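4.2 The kitchen table as a shared surface

We turn now to the part of the study that gave us the most pleasure to carry out, and that also gave us the most trouble when it came to coding the answers. In the diary phase, which ran through March, we asked every household in Omau and Delton to keep a simple log of what happened at the main table of the home, from the first cup of coffee to the last light switched off. We had expected to read a great deal about meals. We did read about meals, but they made up a much smaller share of the entries than any of us would have guessed when we were drafting the log sheets. Of the 437 entries that could be coded, 185 had to do with eating or getting food ready. The rest were about homework, bills, mending, phone calls, haircuts, seed trays, jigsaw puzzles, and a good many long talks that the diary keepers were kind enough to note down without telling us what was said.

The two towns differ in ways that matter for reading these entries. Omau is a place of older, smaller houses, where the table usually stands in the kitchen and has to be walked around to reach the stove. Delton grew later, and most of its homes have a separate eating area that opens onto the living room. One might suppose that a table with more space around it would be used for more things, and in the interviews several people in Delton told us so with great confidence. The diaries tell a different story. Households in Omau changed what they were doing at the table more often over the course of a day, and they cleared it more often too. One diary keeper wrote that her table was "set, cleared, and set for something else before I have my shoes on," and we have come back to that line many times while writing this section.

We use the word "surface" in a fairly narrow sense here, following our earlier work in Mathew. A surface, for us, is the flat top that people agree to share, together with whatever has a fixed or nearly fixed place on it. The fixed things matter more than they may seem to. A fruit bowl, a lamp, or a sewing machine that is never put away takes up room, and it also tells everyone else where they can and cannot sit, spread out, or set down a bag of groceries.

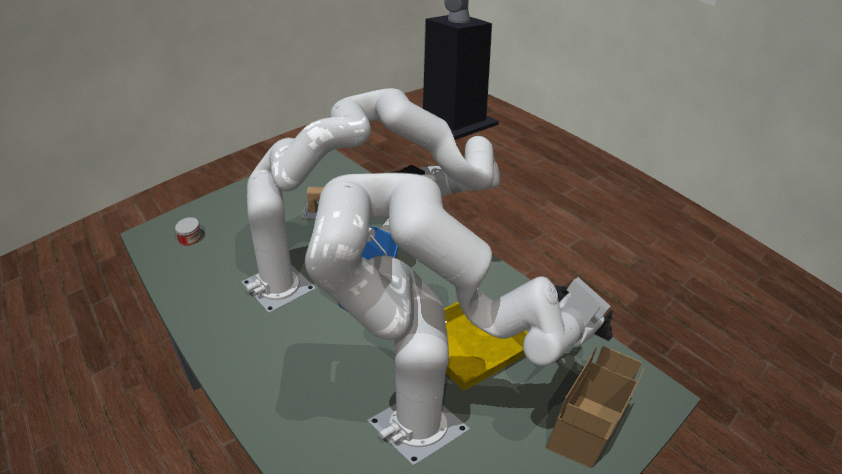

Figure 3. A large tabletop with two mounted arms on a wood plank floor (rendered view).

When we asked people about the fixed things on their own tables, they were often surprised to find that they had any. A father of three in Delton was quite sure that his table was bare between meals, and then he noticed, while we were sitting at it, that his elbow was resting on a stack of library books that had been there since before the holidays. We laughed about it together, and he moved the books to a chair – they were back on the table by our second visit. Stories of this kind turned up in both towns, and they made us careful about relying on the interviews alone.

The Dulari log sheet, which we adapted for this phase, handles the problem by asking the diary keeper to write down what was already on the table before each activity began. It is a small burden, and some households skipped it on busy evenings. Even so, 236 of the coded entries include this note, and they form the basis for the comparison of morning and evening use in the next section.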